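How I Shoot a Long-Term Photo Series in One Building

March 2025

14 comments

So a bunch of you asked how I put together the stairwell series, and I keep typing the same answer in little pieces, so I'm putting the whole thing in one place. I photographed the shared parts of one apartment building (stairs, mailboxes, landings, the laundry room, the bike corner nobody sweeps) over and over until it became a set. You can do this with any building you can get into regularly. You don't need anything fancy, you mostly need to keep showing up!

Pick one building and get permission

I started with three buildings and dropped two of them. Three was way too many keys, too many emails, and the pictures all blended together anyway. The one I kept is the Brevell, a brick walk-up with 6 floors and the worst green paint you've ever seen. I love that paint.

Write to whoever manages the place before you take a single picture. My email was four sentences long: who I am, which areas I want to photograph, that I won't shoot people or open doors, and how they can reach me. I attached a couple of older pictures. They wrote back the next day and asked me to tape a note in the lobby, which I did, and I left my phone number on it. Two people called. One wanted to know if I did weddings (I don't).

Keep the gear boring

One camera, one lens. I use a 35mm and I've taped the focus ring down more than once so I'd quit fiddling. If you change lenses between visits, the landings stop matching each other and you lose the fun of flipping from one visit to the next.

My bag looks like this:

- camera and the one lens
- a small tripod with rubber feet, because metal ones scrape and echo up the whole stairwell
- two spare batteries
- a cloth
- painter's tape and a pencil

The tape is for marking where the tripod feet go. I put a tiny square down, measure from the wall to the tape, write that in a notebook, and then pull the tape up before I leave. Don't leave tape on somebody's floor.

Settings, since you'll ask

Everything is at ISO 100, f/8, and whatever shutter speed that gives me, usually a long one. Stairwells are dark. Use the two-second timer or a cable so you don't bump the camera. I set white balance by hand once and never touch it again. The lights in the Brevell are three different colors depending on which bulb died last, and if you let the camera correct for that, you erase the best part.

Shoot raw. I didn't for the first month and I'm still annoyed about it.

Go back at the same time, then go back at the wrong time

For the first few visits I always went at nine in the morning. You need that for the comparison shots. After that I started going at odd hours, and wow, what a difference. Late in the day there's one window on the fourth landing that throws a stripe of light down the stairs, and I'd had no idea.

Give yourself a limit on each visit. Mine is 2 pictures per landing, then move on.

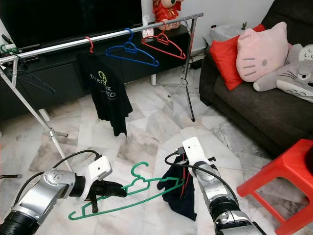 It forces you to look first and press the button second, and it keeps the editing from eating your whole weekend. I break the rule when something has changed, like a new doormat or a stroller parked under the mailboxes. Small changes are what people stop at when I show the prints, much more than the dramatic light.

Editing without losing your mind

I ended up with more than 500 files, and I printed all the maybes as tiny cheap prints at the drugstore and spread them out on the bed. Screens are terrible for this. On a bed you can see right away that you've got nine versions of the same handrail.

Sort them by place first and by date second. Then take out anything you only like because it was hard to get. That hurts! Put those in an envelope and look again in a month. I pulled one back in, and the rest are still in the envelope.

Keep your color work light. I make one adjustment, copy it to every picture from the same landing, and leave it alone. Straighten your verticals while you're in there, though. A crooked door frame will bug you forever once it's on a wall.

Next up for me is printing the final set at a decent size and figuring out the paper, which I'm hoping to write up in April once the test prints come back. If you've got a matte paper you like for dark interiors, leave it in the comments, please.

Share this post
37 shares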